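Hanging Your Tevuno Rail: Set-Up Guide, Part 2 (Marking, Drilling and Leveling)

13 December 2024
By Mathias Reisinger
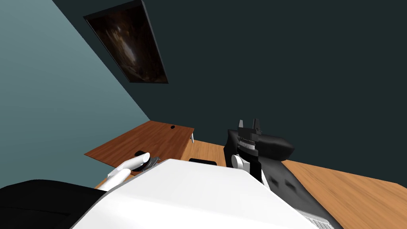
Varghese wrote in after Part 1 to ask whether the whole rail could go up with adhesive strips, and whether I'd just been showing off with the drill. Fair question! The answer is no, please don't. The strips are fine for a calendar. A Tevuno rail with a couple of framed pictures hanging off it is pulling down and slightly outward all day long, and I've patched enough torn paint in my own hallway to have strong feelings on this one.

So, screws. If you did Part 1 you've already unpacked the box, picked your wall and worked out whether it's drywall or something harder. Keep that in mind because steps 6 and 7 split depending on the answer.

Before you start

You'll need a drill, a level (the longer the better, I use an old one from my dad's garage), a pencil, painter's tape, a tape measure, and the small bag marked B from the box. Bag A is the hooks and cords and you can leave it shut for now. I opened both at once the first time and spent half an evening hunting for a washer under the radiator.

CAUTION: Check for wires and pipes before you drill anything. Use a detector. Straight up and straight down from any outlet or light switch is where cables like to run, and I stay out of that strip even when the detector says it's clear.

Marking the line

1. Decide how high you want the rail. Mine is close to the ceiling, 14 centimeters down, and I like it there because you stop noticing it. Lower is fine too, but then the cords look short and stubby.

2. Make one light pencil mark at that height, at the left end of where the rail will go. Just the one. Don't measure down from the ceiling at the other end and join the dots. Ceilings wander, and the one in my front room drops enough from one side to the other that the rail would have looked like a ski slope.

3. Hold the level against your mark and draw a faint line along the top edge. Slide it along, overlap the last bit, keep going until you have the full length.

4. Step back to the other side of the room and look at it. If the ceiling is badly out, a truly level line can look crooked, which is maddening. You have two choices here: split the difference, or go lower so the eye stops comparing. I went lower in the bedroom and I'm happy with it.

NOTE: If you bought the long rail (161 centimeters), get a second person to hold the other end for this part. You can do it alone with tape, I have, but there was swearing.

Drilling

5. Hold the clips from bag B on the line and mark through the holes. Put the first clip a hand's width in from the end and space the rest evenly, no more than 30 centimeters apart. Stick a bit of painter's tape over each mark and redraw it on the tape. It stops the bit from skating and keeps the edge of the hole neat.

6. Drywall: find the studs and put as many clips into them as you can. For the others, use the gray anchors. Drill slowly, no hammer setting, and push the anchor in until it sits flush. If it spins, pull it out and move over a little. Don't fill the hole with matchsticks and hope.

7. Brick or plaster over brick: masonry bit, hammer setting, and wrap some tape around the bit so you know when you're deep enough. Hold the vacuum nozzle right under the hole while you drill. The dust from one hole is nothing, the dust from a row of them gets into the butter.

8. Screw the clips on, but stop just short of tight. You want a tiny bit of wiggle for the next part.

Fitting the rail

9. Tip the rail so its top lip catches the first clip, then press the bottom in until it clicks. Work along one clip at a time. If one won't click, it's almost always sitting a hair low, so loosen it, nudge it up and try again.

10. Lay the level on top of the rail and check both ends and the middle. Now tighten everything through the little access holes. Hand screwdriver for this! I cracked a clip with the drill and had to wait until February for a spare, which came from Odell in a padded envelope bigger than the cat.

11. Push the end caps on. They're a pain to get off again, so be sure.

CAUTION: Don't hang anything yet. If you used filler around any of the holes, give it overnight. Then start with your lightest picture and leave it a day before you add the heavy ones.

If something went wrong

The rail rattles when a door shuts. One of the clips isn't fully engaged. Press along the whole length with your thumb until you hear it go.

There's a gap behind the rail. Your wall has a dip in it. Slip a thin piece of card behind the nearest clip. If you can only see the gap with your cheek against the wall, leave it alone.

The color doesn't match the wall. You can paint the rail, take it down first and sand it lightly. I used leftover Skaltoslow primer, one thin coat, and two coats of wall paint over that. Keep paint out of the channel or the hooks won't slide.

You've lost the little hex key. It's part number 562 if you want to order another one.

Part 3 covers the cords and hooks, and how to get two pictures hanging at the same height.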